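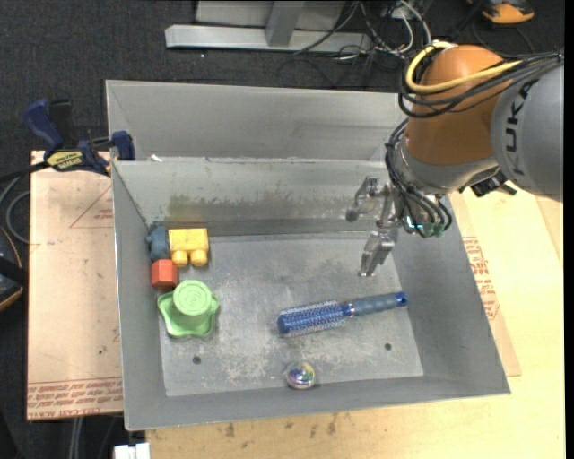 Glenys Bolger has been sorting other people's lost belongings for most of her working life, and she still gets a little lift out of the small ones. Coats and umbrellas are dull, she told me over a mug of tea in the back office at Vinmont, the family swim and play center where she looks after lost property. Small things are where you meet people. A gray metal bin can have a yellow block with two studs on it, a round blue hairbrush and a shiny little ball with purple and green in it, and to Glenys that's as good as a letter. "You look at a brush and a ball together and you think, well, there was a mother in a hurry," she said. "I could be dead wrong! But I like to think about her."

She came to the job by way of the front desk, which she shared for years with Cecilia Bonsu, now the manager. In those days everything went into one closet behind the vending machine, and if you had lost a toy you were invited to go in and dig. Cecilia remembers it less fondly than Glenys does. "It was a mountain," she said, putting her head around the door when she heard us laughing. "A child would ask for a blue block and come out with somebody's goggles and a wet sock, and be perfectly happy with them, and then I'd have two families to call."

These days toys and hair things are kept apart from clothing, and the sorting is done early, before the first swim class. Glenys keeps a ledger (a real one, with a ribbon) and by the end of last August she had written in 109 toys for the summer, which she read out to me with some pride, a page at a time. Loose blocks she finds the hardest. A family will drive back across town for a stuffed rabbit, but hardly anyone calls about one block, even though, as she pointed out, somewhere there's a set that's short by exactly that piece.

I asked about hairbrushes, and she sighed. "People leave them by the mirrors and never think of them again. I've had ladies walk right past their own brush. They'll say, oh, I have one just like that at home, and I say, do you, dear? Go and check."

Anything unclaimed stays for 4 months. After that the toys get washed and go to the playroom down the hall, where Glenys sometimes sees a piece she recognizes go by in a small fist. The brushes are thrown out, and she makes no apology for that.

Before I left she asked if I had lost anything there myself. I had, as it happens, a green scarf, two winters ago. She already had the ledger open and was licking her thumb to turn the page.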